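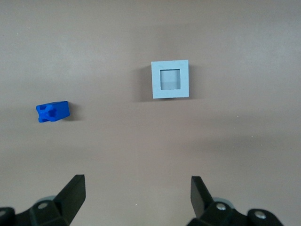
On the bench: a light gray square frame, seen from above.

Hi, I'm Kendra Cormier, and I look after product testing at Ornura. We make door intercoms and doorbell cameras for small apartment buildings, and I'm looking for 35 people to live with our new intercom app for the rest of September and tell me what bugs them!

You don't need to be techy. I'd love to hear from people who mostly want to know if the package came (me too), plus a few of you who already run your own recorder at home and have opinions about motion alerts. I want the opinions, long ones included.

What you'd do: put our camera up by your door, use the app the way you normally would, and fill in a short form once a week. There's also one phone call with me or my colleague Eustaquio Pacheco, and he's a very good listener. Setup took me one cup of coffee, but if drilling isn't your thing, say so and we'll send Duyên Phí over to do it.

You'd need to be 18 or older, have Wi-Fi that reaches your front door, and have your landlord's okay in writing if you rent. Shared hallways are fine as long as your neighbors agree.

We pay $324 for the full run, and you can keep the camera. If you drop out halfway you get half, no hard feelings.

To sign up, stop by the Ornura desk at 1054 Tolley Street or call and ask for Kendra. Tell me what kind of door you have and which phone you use. Sign-up closes 2025-09-13, and I'll get back to everybody either way.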